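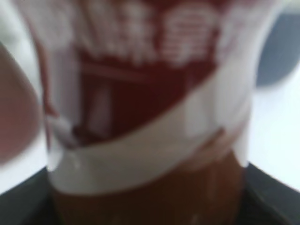 Tall container with a dark red label and white lettering

Stalico Cup and Bottle Cleaning Powder, 800 g
Item no. 461
Sold by Vuorinen, Allthorpe store and web shop

Stalico is a powder for cleaning the brown marks which coffee, tea and milk tea leave in mugs, cups and drink bottles. It has no perfume and it makes only little foam, so the rinsing goes quickly. We have sold it in our Allthorpe store for several years, mostly to offices and small canteens, and now it is available also for home customers.

You can use it on glazed ceramic, glass and hard plastic. It is suitable for a mug with a stained rim, and also for the neck of a bottle, where the thread keeps a dark ring and a normal sponge does not reach well. For such 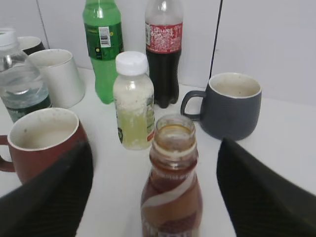
narrow places we recommend to fill the bottle completely up to the mouth and let it stand. A brush is not necessary in most cases, but if the mark is old, you can help with a soft bottle brush in the end.

How to use
Pour out the rest of the drink and rinse once with cold water.
Put one level spoon (the spoon is in the pack) into the mug or bottle.
Fill with warm water, not boiling. Leave for 20 minutes, old marks can need one hour.
Pour out and rinse three times with clean water.

Do not use on aluminum, on wood or on cups with gold decoration. Do not close the cap of a bottle while the powder is working inside. Wear gloves if your skin is sensitive, and keep the pack dry and away from children.

One pack of 800 g is enough for 200 fillings when you use the level spoon. The smaller pack is not produced any more. A refill without spoon comes from our Grurneck warehouse and the delivery takes a little longer.

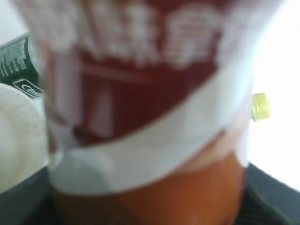
Can I clean several cups together in the sink?
For a full sink, take four spoons and let the water cover all the cups. Please wash white plastic cups separately from very dark stained ones.

Plastic takes the color of tea and cola more easily than glaze does. Cups with rings in the base hold some liquid between the rings, so turn them a few times during the soaking and check the bottom before you rinse. 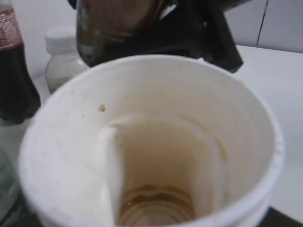
A customer from Grurneck wrote to us that the powder cleaned her plastic cups well on the walls, but that the bottom needed a second round with warmer water. She would also like a longer spoon. We have passed this wish to the manufacturer.

Returns are accepted for unopened packs only. Page updated 2023-07-29.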